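Ellgate Wetland Youth Survey

The Ellgate Wetland Youth Survey is a natural history program for secondary school students, based at Ellgate Marsh near the town of Pornham. Participants record amphibians, dragonflies and aquatic plants, and take water samples from the marsh and its feeder streams. The program is administered by the Pornham Field Studies Trust.

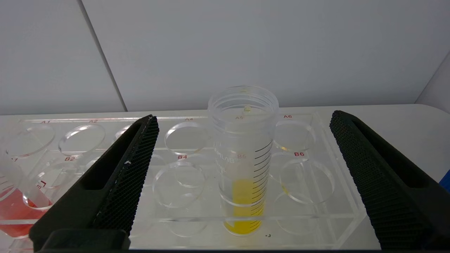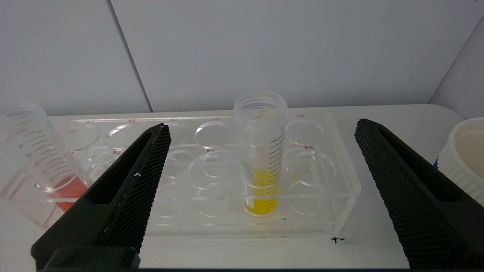
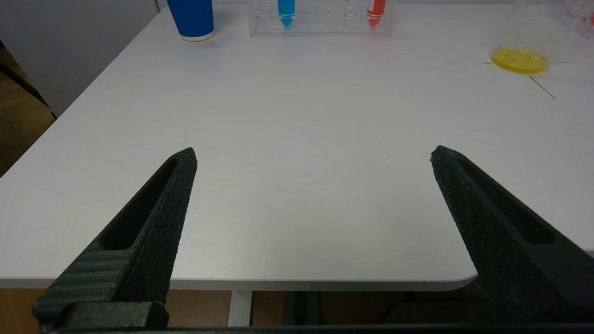
History

The survey was established by Leopold Schnyder, a biology teacher at Pornham High School, after a dry summer in which several shallow ponds on the eastern side of the marsh disappeared. Schnyder asked his students to map the ponds that remained and to note which of them held frog spawn the following spring. The first season had 20 participants, all from the same school.

Within a few years the project had been opened to students from neighboring districts. The Pornham Field Studies Trust assumed responsibility for its finances and insurance, and Schnyder continued as field director until his retirement from teaching. The position is now filled by appointment for a term of five years.

Study area

Ellgate Marsh lies in a shallow basin north of Pornham. Its main sources of water are Espinoza Creek, which enters from the west, and a number of seasonal springs. The survey divides the marsh and its margins into 61 numbered plots. Plots along the creek are shaded by willow and alder, while those in the central basin are dominated by cattail and sedge. Boardwalk access is limited to the southern edge, and the remaining plots are reached on foot or by canoe.

Activities

Fieldwork begins in March with evening counts of calling frogs and continues until the end of October. Each student is assigned to a team and visits the same plots throughout the season. Water samples are tested for acidity, dissolved oxygen and nitrate. Dragonfly records are made on warm, still days between late morning and 3 p.m.

Older participants may propose an individual study. Past subjects have included the spread of purple loosestrife, the use of nest boxes by wood ducks, and the effect of road salt on breeding ponds. Completed studies are presented at an open meeting in January.

Records

The survey archive contains 3547 plot records, together with field notebooks and hand-drawn maps from the early seasons. Copies are held at the Pornham public library and may be consulted on request. Records of rare species are withheld from public maps when disclosure could lead to disturbance of a breeding site.

See also

Espinoza Creek
Pornham Field Studies Trust
Amphibian monitoring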